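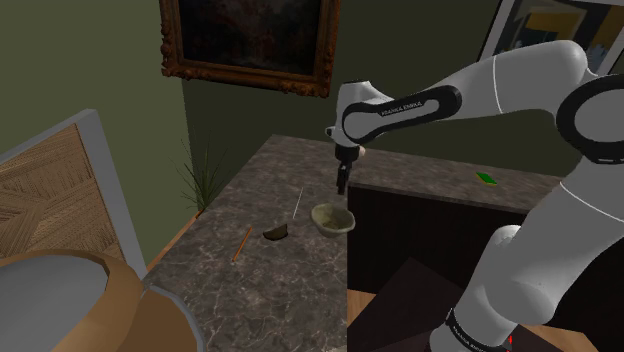 22 March 2023

Teleoperation in the simulator, kitchen counter, second session. Lewis Semple was driving, I kept the log. Zoriana Vasylenko joined by call for the first part.

The task is the same as in the first session: take the small bowl from the marble counter and put it on top of the dark cabinet. The other items stay where the scene generator puts them. Today the broken piece came out near the bowl, on the left, so Lewis had to approach from straight above with the fingers vertical.

We recorded 60 attempts and I rejected 7. In most of these the finger pushed the rim before closing and the bowl turned. In 2 the operator waited too long above the bowl - the arm does nothing, and the policy will learn to do nothing also. I would like to cut such pauses automatically, but Zoriana prefers that we reject by hand until we know a good threshold.

The set now has 2,358 demonstrations, together with those from November. The November ones use the old gripper command (open/closed only), so they must be converted before we mix them. Script is in the Bralton folder, not tested on the long episodes.

Lewis says the rotation of the wrist feels delayed compared with the translation. I see it also in the log, but small. To check: is the filter applied twice?

Next: same task with the bowl nearer to the wall, by the plant. Ask Zoriana for the new seeds.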